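8月17日 星期三

接着查夹爪轨迹的时间对齐问题。先记一句,免得下周又有人在群里问:Fekbridge 分支还没合,我也不建议合。

昨天的说法是“换了新的插值,双手相对位姿误差就下来了”。我把同一批数据重跑了一遍,误差确实小了,但小得可疑。新插值顺手把窗口从默认值改成了 300 ms,这么宽的窗口,什么抖动都能抹平,连闭合那一下的拐点也一起抹掉了。拿平滑过的轨迹去比平滑过的参考,数字好看不奇怪。

今天做的:
窗口改回去,只留新插值,其他参数不动。
左右手的时间戳各自单独画,不再先减均值。
146 段里有 5 段右手时间戳倒退,原脚本静默丢帧,现在改成直接报错退出。

结果:只换插值,改善基本看不出来。也就是说之前那点提升多半是窗口带来的。倒退的那 5 段都出现在缓冲区写满 2000 条之后,怀疑是环形缓冲回绕时没加锁,还没证实。Nowicki 那套日志工具只记到秒,对不上,得自己加计数器。

感知这边也有个疑点。双手从两侧夹透明盒的任务,分割模型给的置信度一直很高,可是把掩码叠回原图,盒子边缘经常跟着盖子上的反光走。浅灰桌面加透明塑料,本来就难分。置信度高只说明模型自己很有把握,我不打算拿它当过滤条件。先手工看一遍掩码,再谈自动筛。

另外,规划器现在默认两指同时到位。真实轨迹里左右谁先谁后并不固定,硬压成同步,等于教策略一个没人做过的动作。Clastesstead 的配置里有个 sync_tol 参数,文档没写单位,翻代码看是帧数。先设成零,看损失曲线变不变。
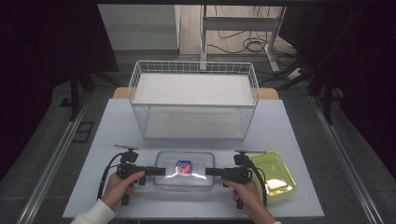 图:双手夹爪分列透明盒两侧,后面是白色网篮,盖子前沿有反光。

网篮也要留意。网格是镂空的,后面的桌面会透过来,深度图在这种地方我一向不信。目前碰撞检查把篮子当实心长方体处理,粗是粗,至少不会从网眼里规划出一条路来。有人提议换成重建网格,等看到重建结果再说。

待办:
给环形缓冲加锁,写个能稳定复现回绕的测试。
窗口长度写进结果表头,以后比误差必须带上这一列。
黄绿色托盘的掩码单独抽查,它里面也有一块亮斑。
问 Dundbridge 那边他们的时间戳取的是曝光开始还是读出结束。差这一截的话,上面的对齐全得重算。

合并的事放到9月再议,前提是不改窗口也能看到提升。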